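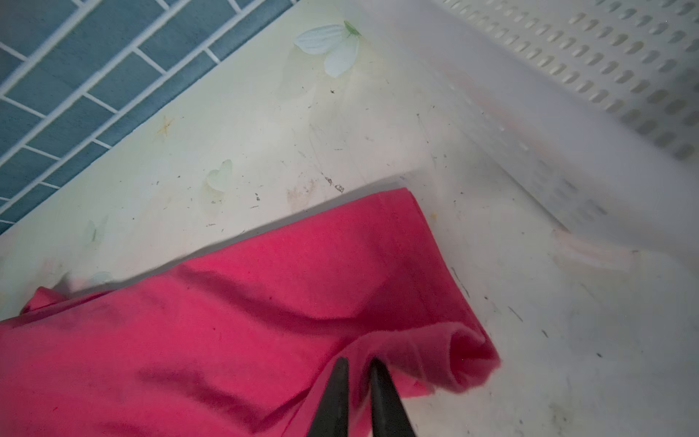 *Un vêtement rose au fond du panier blanc, entre les doigts de la pince.*

## Budget du poste de pliage : où nous en sommes

Le 15 juin 2018

Plusieurs lecteurs de cette lettre nous ont demandé pourquoi la commande du deuxième poste n'est pas encore partie. La réponse est assez simple : nous avons reçu deux offres, de Teletti et de Boateng, et elles ne se comparent pas facilement. Teletti propose un ensemble complet, avec les bras, le rail, le châssis et la mise en route. Boateng vend les bras seuls, à un prix plus bas, mais tout le reste devient notre affaire, y compris les câbles et les cartes électroniques.

En février, nous avions prévu une enveloppe de 52 000 euros pour l'atelier de Plostham. Cette somme n'a pas changé. Elle doit couvrir le matériel, le transport et la formation de 4 personnes. L'offre de Teletti entre dans l'enveloppe si nous renonçons au contrat d'entretien. Celle de Boateng y entre aussi, avec une réserve, mais il faut compter 5 semaines de montage par notre propre équipe, et ces semaines ne sont inscrites dans aucun tableau.

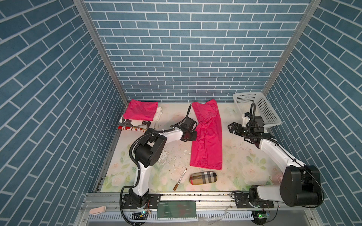 Le poste à acheter servira au projet Vororach, c'est-à-dire au tri et au pliage du linge en petites séries. Pour ce travail, deux bras sur un seul rail nous semblent le minimum : l'un tient le tissu pendant que l'autre replie. Nous avons donc demandé aux deux fournisseurs de chiffrer cette configuration et aucune autre. Dans le devis, je vous prie de regarder aussi les petites lignes, qui paraissent sans importance. Un panier aux parois ajourées, posé dans un coin du fond, et un tapis à roses sous les vêtements coûtent très peu, mais il faut les remplacer régulièrement, et le premier budget ne prévoyait rien pour cela. Même remarque pour le nettoyage : les miettes et les petits débris se voient vite sur un fond clair, et le temps de l'opérateur doit être payé quelque part.

Il reste la question des pinces. Les doigts sont une pièce d'usure, et je propose d'en commander 4 paires de rechange dès le départ, quel que soit le fournisseur. Teletti les livre avec les bras si la demande figure sur le même bon de commande. Chez Boateng, elles font l'objet d'une commande séparée, avec des frais de port que nous ne connaissons pas encore.

Ma préférence va pour le moment à l'offre de Teletti, sans le contrat d'entretien la première année. Je peux me tromper sur ce point, et les collègues qui ont déjà monté un châssis eux-mêmes jugeront mieux que moi si le délai de Boateng est réaliste. Les deux devis sont dans le dossier partagé, rubrique « Plostham, achats ». Merci d'y inscrire vos remarques directement dans la colonne de droite, avant la parution de la prochaine lettre.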